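Blue into orange food colouring — why do I get mud?

Posted by A-yeong Ki, 8/26/24

Doing a colour mixing demo for my daughter's science club. Plan is blue water poured from a test tube into a beaker of orangey red water, kids guess what colour comes out. Tried it at home and got a sort of swampy brown. Wanted purple!! Beaker had 100 ml in, test tube a lot less. Colouring is Deten, the liquid kind, 5 drops in each. Is it the brand or me?

wesa_mum
Not the brand. Orange has yellow in it, so blue + red + yellow = brown, every time. You want a pinky red for purple. Hold it up to the window befoer you start, if it looks at all orangey it won't work.

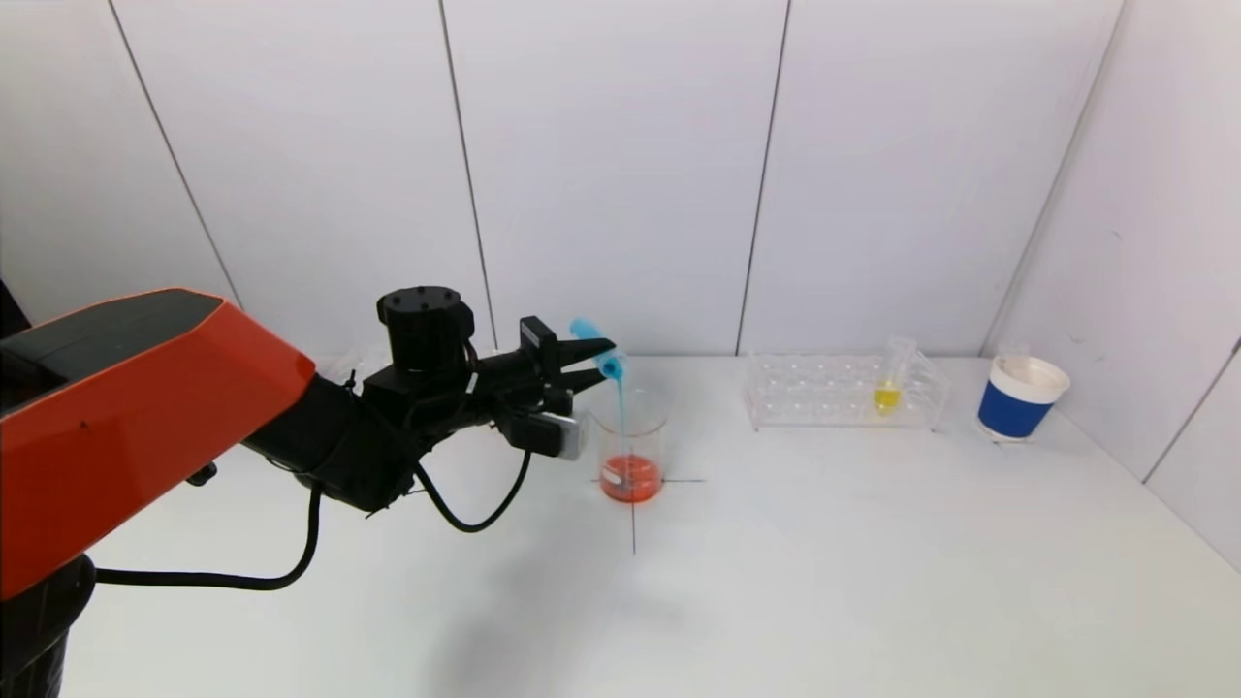
Also pour slowly, thin stream, so they get to see the blue going in before it all blends. Tip it fast and it's over in a second. Tape a cross on the table where the beaker goes, mine wander off otherwise — and put an old towel down, that stuff stains.

Anozie53
Use Esent instead, much better

tallpaul530
What she said about the pink. Go easy on the blue as well, it takes over. I'd do one drop in the tube and more in the beaker, then adjust. Or keep the brown and let them guess wrong, mine thought it was hilarious. Rinse the tubes straight after tho, blue is a pain to get out once its dried on.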